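Tips From a Two-Gripper Build in a Shared Shop
Posted in November by the Nastero workshop page
288 shares | 9 comments

If you have ever wanted to build a pair of hand-held grippers, the kind you squeeze yourself and later let a robot arm copy, please do it! It's the most fun I've had at a bench in years, and you can get through most of it with a printer, a screwdriver and a lot of tape. We built ours at Metitz, our shared workshop, over a string of Saturday mornings, and these are the tips I kept writing on the backs of envelopes.

Print the fingers first and print spares. The handles can be ugly and still work fine, but the fingers take all the abuse. Ours are a curved, springy shape with an opening in the middle, and the opening is what lets them wrap around a thing instead of pinching it. Lay them on their sides on the print bed so the layers run along the curve. Our first set was printed standing up and snapped on a coffee mug.

Sand the inside edge of that opening. Two minutes with a rolled-up bit of 220 grit and the little cracks stop starting there.

Don't overtighten the finger pivots. Snug them, back off a quarter turn, then put a dab of thread locker on. If the trigger feels gritty, take it apart again and look for a stray blob of plastic before you reach for the grease (I reached for the grease three times).

Glue your markers to something flat. The square black-and-white tags are how the camera works out where each gripper is, and paper taped to a curved handle will bubble. Print them on matte paper, stick them to a stiff backing, trim, and leave a white border all the way around. Glossy paper looks gorgeous and is useless under a window.

Give the left and right grippers different tags. Yes, we made two the same. We used the Kinus tag sheet, which has the numbers in tiny type under each square, so write the number on the back too before you cut it off.

Clear a table and pick an easy first job. Folded cloth is wonderful for practice! It's soft and quiet when you drop it, and it shows you right away if one finger is closing ahead of the other. Wooden blocks are a good second step. Leave glasses and anything with a lid for another month.

Keep your elbows loose. New people lock their arms out straight and get tired before they've learned anything. Hold the grippers out over the table with a bend in the elbow, and let the wrists do the small turns.
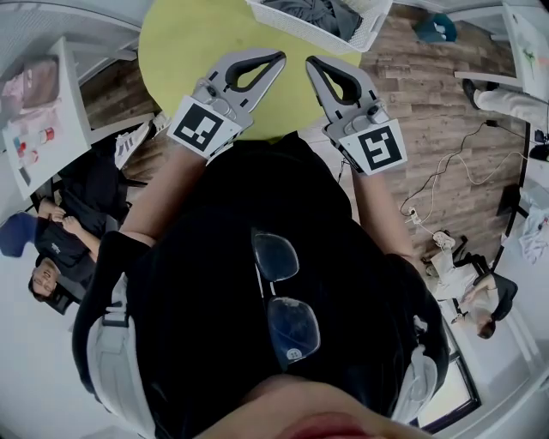
Wrists again, because this one took me ages: turn slowly enough that the tags keep facing up. Once a tag rolls out of view, the software has to guess, and you'll see it later as a funny little hop in the recording. Our log after the first long weekend had 2,456 moments where both tags were found and 1,793 where only one was, and nearly all the bad ones came from me flipping my right hand over like I was pouring tea.

Plan your cords before you start. Pick one side of the table for power and keep your feet on the other. A strip of cloth tape across the floor does the job, and the cheap kind peels up cleaner than the fancy kind.

Name your files the same day. I use the job, the hand that went first, and a plain running number. "Test new final 2" will mean nothing to you by Tuesday.

Check the screws every time you pack up. We keep a small driver tied to the Šťastný toolbox with string, and it gets used more than anything inside the box. A loose finger mount feels just like a tired hand, so it's easy to miss.

Next up is a softer grip pad. I've got a silicone baking mat I'm willing to cut up, and I'm told bicycle tube works well too. If you've tried either one, leave a note in the comments and tell me which glue held!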